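About us

Hello! I'm Samah Mansour and I run Farouk, a little language school above the bakery in Wolham. I started it with 3 pupils and a borrowed dictionary, and we've grown a fair bit (600 learners through the door so far, which still makes me blink).

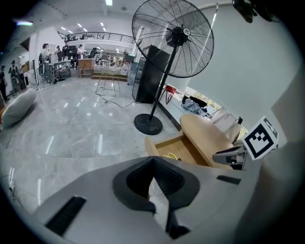

The big black fan, summer term

We teach Arabic, Amharic and English, mostly to grown-ups who were put off languages at school. Classes never go over 10 people, so you do get to talk, and you will get things wrong, and that's fine!
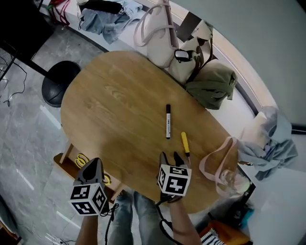
Getachew Bogale joined me from our sister school in Bresau and looks after all the Amharic groups. He's far more patient than I am and his spelling games get very loud, especially in December when everyone's full of cake.

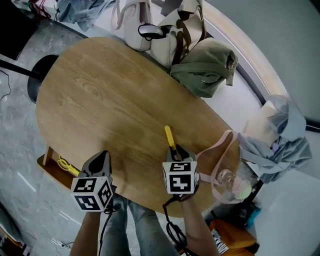 Beginners start with the alphabet, and I'm old-fashioned about it: we write by hand for the first few weeks. We cut up our own letter cards too, with yellow scissors like the pair on the little wooden shelf under the table edge. Bring a notebook, we've got plenty of tea.

New groups are listed on the Classes page.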